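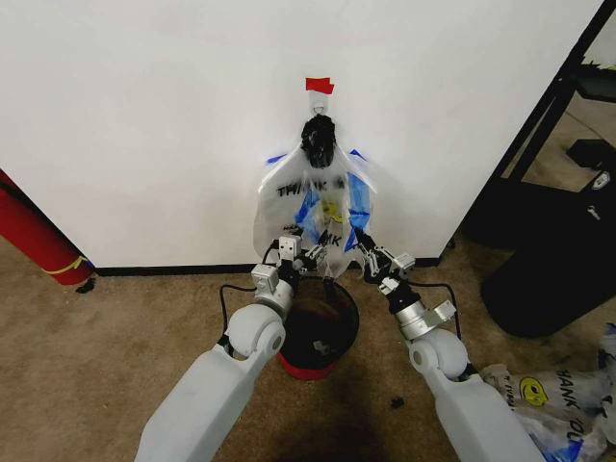
Software notes: two arms, one bag

Most of January went into the planner for thin plastic film, and the new version went onto the two-arm station on Friday, February 15, 2019. This item covers what changed, what it did to the numbers, and what is still open. The parts handling work at Canosa is on its own branch and is not affected.

The task is lining a small trash bin. A shopping bag hangs from a wall hook over the bin. The arms take hold of the bag low down on either side, pull it open, bring it off the hook and lower it into the bin. The old code treated this as a list of fixed waypoints with a grasp at each end. That worked as long as the bag hung the same way every time, and it never does.

Perception

The old detector looked for the outline of the bag. Clear and white film against a white wall gives very little outline to work with, and the depth data is worse, with holes wherever the plastic catches the light. Eylül Baysal replaced the outline step with one that finds the printing first. The letters and the blue patches show up well from nearly any angle, even when the film is wrinkled, and the bag edges are then searched for outward from the print. The edge search is limited to a band 70 pixels wide, which keeps it from running off along the baseboard or onto the furniture.

There is one known problem. Spare bags lying on the carpet carry the same print as the one on the hook, and the detector will report them too. For now we drop any detection whose center falls below the rim of the bin. A bag that hangs very low could be dropped by the same rule, so the threshold is in the config file and can be changed per station.

Planning

Each arm used to be planned by itself and the two plans were checked against each other afterward. When the check failed, both were thrown away and the planner started over. Trurkow, our planning library, now plans the pair as a single system. The distance between the grippers is part of the problem from the start, with a lower limit so the mouth of the bag stays open and an upper limit so the film does not tear. Median planning time on the recorded test set went from 220 milliseconds with restarts to 70 without them.

The cables at the wrists are also in the collision model now. They are modeled as a padded loop outside each wrist, bigger than the real cable. This costs a little reach when the arms are close to the floor. If you see the planner refuse a pose that looks fine to you, turn on the cable layer in the viewer before you file a ticket.

Control

Both arms now close the force loop at the gripper during the stretch. The previous controller held position only, and any error in the bag width went straight into the plastic. The new one lets the trailing arm give way when the pull goes over the limit. We ran 18 trials with the new controller on Friday afternoon and 16 finished with the bag lining the bin. In the other two the left gripper lost the corner during the stretch. Both logs are in the Taşdemir folder with the slip flagged, and neither one shows a planning fault.

Slip detection is the next piece of work. The gripper reports a closed width, but film is so thin that an empty grip and a good grip read nearly the same. Eylül is trying a check based on the wrist cameras, comparing the film near the fingers before and after a short tug.

Tooling

The Clinero log viewer can now show both arms on one timeline, with the planner events underneath. Old logs open without conversion — but the force channel will be blank for anything recorded before this release. Playback at half speed still drifts against the video. A fix is in review.

To update a station, pull the release branch, rebuild, and run the hand-eye calibration again for both wrists. Do not copy over an old calibration file, as the frame names have changed. Reset the gripper limits to the new defaults before the first run. Questions and odd logs go to Eylül Baysal.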